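When the Left Gripper Stopped Reporting Its Width

This entry concerns a fault in our hand-held gripper rig that went undetected for longer than it should have. I am recording it in full, partly for the colleagues at Stimell who use the same hardware and partly as a correction to my July post, in which I stated that the Prorker logging software had passed all of its checks.

The task under study is a simple one. An operator holds a gripper in each hand and moves glass jars of granular material between a low black table and the wooden work surface. The software stores the camera view of each gripper together with a width value, meaning the distance between the fingers. One complete attempt is called an episode. We had recorded 652 episodes before the fault was identified.

On a Monday morning the training run at Brestska rejected part of the set. In 29 episodes the left width value remained constant from start to finish, while the left camera showed the fingers opening and closing as usual. The value had frozen at its last good reading. Prorker treats a repeated reading as valid, and no warning was raised at any point. 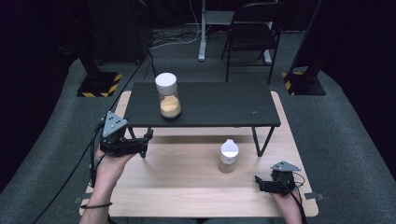
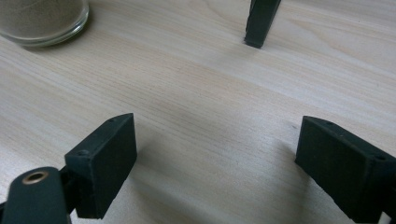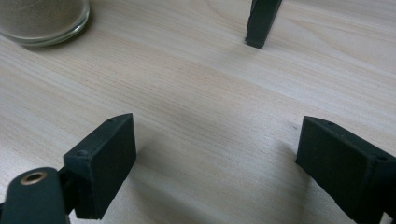
The jar task at the work surface, followed by two gripper camera views with the fingers open.

The cause was a connector on the left cable. The latch had worn, and when the wrist was turned outward the plug moved far enough to interrupt the width signal. The video travels on separate conductors and was unaffected. We reproduced the fault on the bench by holding the plug at an angle - it took very little force.

There is also a safety aspect, and I consider it the more serious part of this report. A policy trained on such data may learn that a closed grip and an open grip carry the same width. With a glass jar held above a hard surface, the result could be a dropped jar or a crushed one. No robot was run on the affected episodes, and no person was hurt.

The following measures are now in effect. The left cable has been replaced with a Swanepoel locking type, and the right cable will follow when stock arrives. Prorker now stops recording if a width value does not change at all for 15 seconds during an active episode. Operators open and close both grippers fully before the first episode of each session and confirm the readings on the screen.

The affected episodes have been withdrawn. Of the remainder, 405 have been compared against their video and cleared. The others should not be used for training until that review is complete, and I will post the final list in this entry.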